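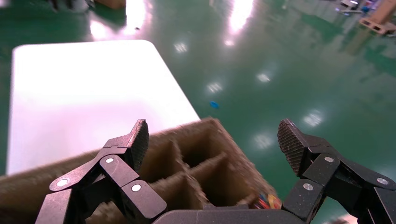 Search this site Go

# Plollura divider box set

By Giang Mai, 21 December 2018
17 comments | 200 shares

README for the sorting-box part of Plollura. Quick version, longer one when I get time. Covers the boxes, what goes in them, the table, and how the records are laid out. If you want the shelf stuff, that's Hirenia, different folder, ask Iñaki Salcedo.

## What's in it

2000 records of small parts going in and out of divider boxes. 1241 are checked. The rest are there but treat them as rough, labels may be off by one compartment. Remedios did the checking in November and is not doing it again.

One record = one box, one tabletop, one round of filling or emptying. Contents listed before and after.

## The boxes

Corrugated cardboard, light brown. Grid of slot-together partitions inside, outer wall thicker than the dividers. Flat packed when they come from Ernberg, we put them together by hand. Partitions can lift out if you pull a part up too fast, so push them down before a round.

- top edges go fuzzy with use. Still fine.
- crushed corner = retire the box
- don't tape the partitions. Someone did this, it changes the compartment width and we had to throw out 17 records
- no writing on the inside walls

Compartments numbered left to right, then down, starting from the corner with the pencil tick. The tick is on the outside. If there's no tick, pick a corner and add one.

## The parts

Small colored bits, mostly offcuts of wire and plastic pieces. Labels use plain color words only: red, blue, yellow, orange, green, other. Please no "amber" or "teal", the merge script doesnt know them.

Mixed compartments are allowed. Write every color in it, most common first. An empty compartment gets `none`, not a blank. Blank means not looked at yet.

## The table

White top, rounded corners, smooth. Small parts roll on it. Wipe it between rounds with a dry cloth, then look again along the far edge where crumbs and dust collect. Cardboard sheds more than you'd think.

Green floor all round. Green parts that drop are a pain to find, so do greens last. 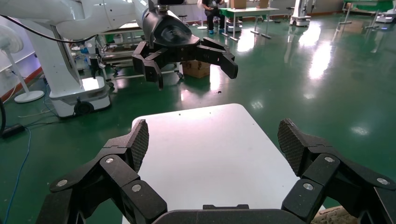
*White tabletop with rounded corners, green floor behind. A few dark specks left on the top.*

Specks like that are marked `debris: minor` in the table field. Anything big enough to pick up with fingers is `debris: part` and goes in the contents list too, as compartment 0. Old records used `table` for compartment 0. Same thing, both still load.

## Fields

- `box_id` – number on the sticker underneath
- `grid` – rows x columns, counted from the tick corner
- `before` / `after` – list of compartments with colors
- `debris` – none, minor, part
- `checked` – yes or no
- `note` – free text, keep it short

Notes are in whatever language the person was thinking in. Visitación's are Spanish. Not translating them for this release.

## Known problems

- Some box stickers fell off. Those have `box_id` unknown, don't try to guess them from the wall damage
- Box sizes vary between deliveries. Use `grid`, don't assume it
- the Szilágyi trays are NOT in here. Plastic, different numbering, seperate release
- orange and yellow get swapped in some unchecked records. Ajith Gounder has a list, ask him

## Use

Fine for internal work and teaching. Say "Plollura divider box set" if you write it up. Corrections to Remedios Garrido, with the box id and compartment number in the subject line please.

17 comments
Share this page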